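Sorting a mixed box of toy cars and building bricks

By Eylül Çınar

A box of second-hand toys usually comes with everything thrown in together: die-cast cars, long single-row bricks, small blocks, a few bits that belong to something else. This page covers how to sort one on an ordinary table and put it away so it stays sorted. I did the last one in November, a box from the Prirkell toy swap, and used the same steps as always.

What you need

A clear table with a plain top
One plastic bin for the bricks
A shallow tray or shoebox lid for the cars
A soft brush (an old toothbrush is fine)
A bowl of warm water with a little dish soap
A tea towel

Step 1. Clear the table

Take everything off and wipe it down. A plain surface makes small pieces much easier to spot than a patterned tablecloth does. Set the bin near the front edge where you can reach it without leaning.

Step 2. Take the cars out first

Die-cast cars are heavy for their size and will scratch brick plastic if they rub together in a box. Lift them out one at a time and hold them by the sides. Check the bumpers and any silver trim, as these are the parts that get bent. Don't put metal cars in the soapy water. The axles rust. Wipe them with a barely damp corner of the tea towel and stand them on the tray.

Step 3. Lay out the long bricks

Put the long bricks down flat with the studs up and leave a gap between them. Keep them all at the same angle. It doesn't matter which angle, but when they lie side by side you can compare lengths and see a chewed stud or a split end straight away. Small blocks go down next to the long brick of the same colour.

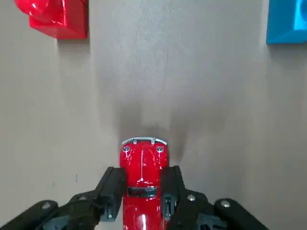
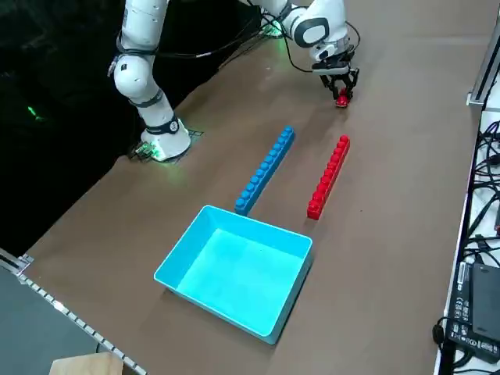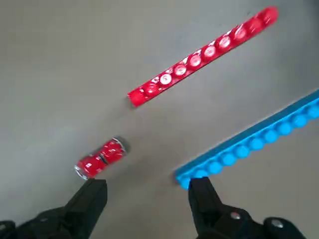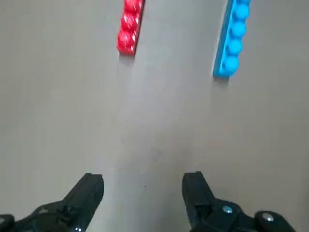 The red car is in the first photo; the other three show the bricks at step 3.

Step 4. Check and clean

Run a fingertip along each row of studs. Grit collects between them, and the brush will get most of it out dry. Wash anything sticky in the bowl, rinse it and leave it on the tea towel, studs down, so the water runs out of the hollow side. Give it overnight. Bricks put away damp will smell by the end of the month.

Anything cracked goes in the recycling or the garbage, depending on what your council takes. Glue doesn't hold well on this kind of plastic.

Step 5. Fill the bin

Long pieces go in first, flat along the bottom, then the small blocks on top. If you do it the other way the long ones end up standing on end and the bin won't stack. I stop at 100 small blocks per bin. More than that and kids tip the whole lot out to find one piece.

Cars stay on their own tray or in a separate box. A folded tea towel underneath stops them rolling into each other.

Step 6. Label it

Masking tape and a marker on the short side of the bin, at the end that faces out from the shelf. Write the colour as well as the type if you have enough to split them up.

Bigger lots

Recep Güler sorted 987 pieces for the Rugemalira playroom and did it by colour first, then by length. He found 413 of them were red, so those got split again into long and short - worth doing once a single colour passes 400. For one household box I'd still go by type first.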